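4.2 Does opening the case tell us what is worth keeping?
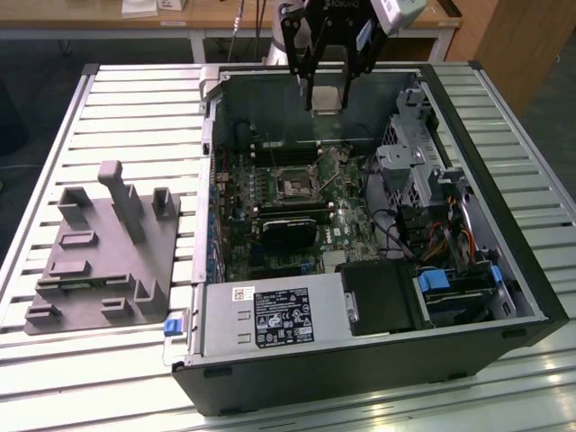
Figure 3. Desktop tower opened on its side at the bench. Motherboard at center with the CPU socket empty and its lever raised; power supply along the lower part of the case, drive cage at right.

The case for harvesting parts from office desktops usually rests on a claim that sounds like common sense: once the side panel is off, a trained person can see what is in the machine and sort it. Chin and Harahap make this claim in their account of the Tavura depot, and the Gandlow handbook repeats it almost word for word. We doubt that it holds up well enough to build a work plan on.

Our doubts come partly from the depot's own records. Of the 900 towers logged there, the intake sheet has one box for "complete" and one for "incomplete," and no rule for choosing between them. A tower like the one in Figure 3 shows the trouble. The socket is empty, so by one reading the machine is incomplete. A memory module and an expansion card are still seated, and the power supply is in place, so by another reading most of what a buyer would pay for is present. When we gave 14 sorters the same written guidance and the same set of 30 open towers, they split on 8 of them, and nearly all the disputes were over machines with an empty socket.

Wikström (personal communication) argues that the disputes would vanish with better training. Perhaps. But the sorters who disagreed were also the ones with the most bench time, and their reasons were sensible. One treated a missing processor as a sign that someone had already been through the machine. Another saw no reason to mark down a board for a part that is sold separately anyway.

There is a second weakness. Looking tells a sorter that a power supply is there and, if the label can be read, what it is rated for. It does not show whether the unit works. The same goes for the board and the memory. The Sopacua trial counted every part that "looked sound" as recovered, and its high recovery rate should be read with that in mind. We could find no record that those parts were later powered up.

We do not claim that visual sorting is useless. It is quick, and it catches a bare socket at once. Our complaint is with the step from "present" to "reusable," which the studies above take without testing. Section 4.3 compares the sorters' calls with bench results for the same machines.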